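Ballham Doorbells

README and data card for the sound collection

Hello! If you've found your way here you probably want recordings of doorbells, and I have plenty. Ballham Doorbells is a set of 516 short recordings of household bells, chimes, buzzers and the odd wind-up ringer, all made in and near Ballham over a couple of years of me asking people if I could press their button a few more times than is polite.

It started because I wanted a proper two-note ding-dong for a radio play and every one I could find online was either the same one everybody uses or had a dog in it. (Some of mine have dogs in too, but I've marked those.) I recorded my own, then next door's, and then it got out of hand.

What's in the download

audio/ has the recordings, one press per file, as plain WAV
rooms/ has a bit of silence from each hallway, for cleaning up or for matching
doorbells.csv is the main table, one row per recording
notes.txt is my running diary, typos and all
CHANGES is what it sounds like

Most of the clips are trimmed to 5 seconds. The long tubular chimes get as much time as they need to die away, so don't assume everything is the same length, or your script will chop the tails off the nicest ones!

The columns

id: a number that never changes, even if I rename the file
kind: ding-dong, single strike, buzzer, trembler, tubular, wind-up, electronic tune, other
power: mains, battery, clockwork, pulled by hand, unknown
distance: near (arm's length), hall (other end of the hallway) or street (outside, door shut)
press: short or long
extra: dog, kettle, traffic, clock, voices, or blank
mood: my own silly word for how the bell sounds to me

Please don't train anything serious on the mood column. One of the entries is "aunt". I left it in because a few people told me it was their favourite part.

How the bells make their noise

You don't need this to use the files, but it helps with the kind column, and I get asked. The classic ding-dong works with a coil and a sliding rod. Press the button and the coil pulls the rod across so it hits one metal bar, ding. Let go and a spring sends it back the other way into a second bar, dong. That's why I record short and long presses separately: with a long press you get a lovely gap between the two notes, and with a short one they nearly tread on each other.

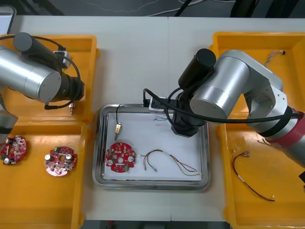 Tremblers are the old brrrring sort, where the hammer keeps breaking its own circuit and falling back, over and over. Buzzers do much the same without a bell to hit. Electronic tunes are a chip and a tiny speaker, and I've been a bit mean about those in the notes. Sorry. I've warmed to them since, especially the ones with a tired battery that go flat halfway through the tune.

If you're after clean strikes for a sampler, filter for kind = ding-dong, distance = near, extra blank. That gets you the best of it in one go. If you want something that sounds like a real visitor arriving in a real house, go for hall, and don't be afraid of the kettles.
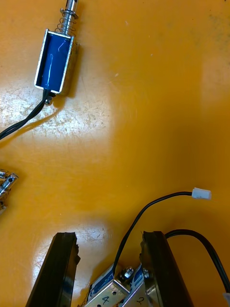 A small push-pull solenoid with a blue winding and a return spring on the plunger.

How I recorded

Same pair of microphones all the way through, into a little battery recorder, no effects and no compression. I set the level on a test press and then left it alone for the rest of the visit, so within one house you can compare loudness between near, hall and street. Between houses you can't, really. I changed the level whenever I had to and didn't always write down by how much. I know. I'd do it differently now.

Fridges got switched off when the owners didn't mind, and switched back on again every time but once (I bought them a new tub of ice cream).

Street recordings were mostly done early, before 7 in the morning if the household was up, as the traffic on the hill gets going after that. August was the best month for it by miles. Winter street recordings have more rain on them than I'd like, but a doorbell through a shut door in the rain is a very particular sound and I'm glad to have it.

Cutting up the long recordings into single presses was done with Plomel, then checked by ear. I listened to every file at least twice. If there's a click at the start of one, that's usually the button itself, and I've kept it on purpose.

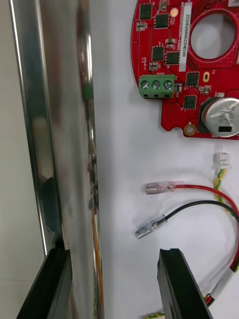 Known problems

The collection leans heavily towards terraced houses with narrow halls, so nearly everything has that boxy, coat-rack sort of echo. There are very few flats and no entry phones at all.

Wind-up ringers are thin on the ground. I'd love more. If you own one and live within a bus ride of Ballham, get in touch, I'll bring biscuits.

A handful of rows say power = unknown. In those houses the chime box was painted shut and I wasn't going to be the one to crack it.

The kind column was filled in by one person, me, and I changed my mind about what counts as "single strike" part of the way through. I've been back over the early rows but I wouldn't swear to all of them. If one looks wrong to you, send me the id and I'll have another listen.

Some of the earliest files are a touch quieter on the left. It's a cable. It was always going to be a cable. 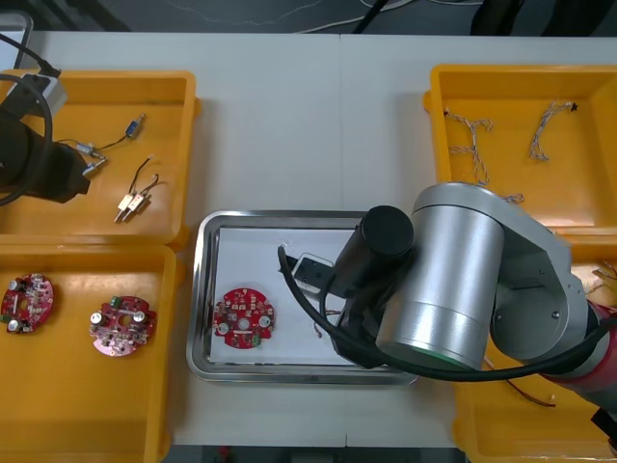 Privacy

No addresses, no names, no street names. The order of the ids is shuffled, so you can't follow my route up the road. Where voices turn up in the background I've either cut the file or asked the people whether they were happy to stay in, and the ones marked voices all said yes. Please don't try to work out whose bell is whose. If you think you recognise your own, hello, and thank you for having me.

Loading it

Anything that reads WAV and CSV will do. There's also a ready-made loader for Yimyam if you use that, which picks up the table and matches it to the files by id. On my old laptop it's happier if you load the clips in batches of 500 or fewer. A newer machine probably won't care.

Using it

Do what you like with the recordings, paid or unpaid, films, games, lessons, ringtones. A mention of Ballham Doorbells is nice if there's room for one. The only thing I ask is that you don't sell the whole set on as it stands.

It's had more than 1,000 downloads, which still makes me laugh. The ding-dong from the radio play is id 3, if you were wondering, and the dog version is id 4.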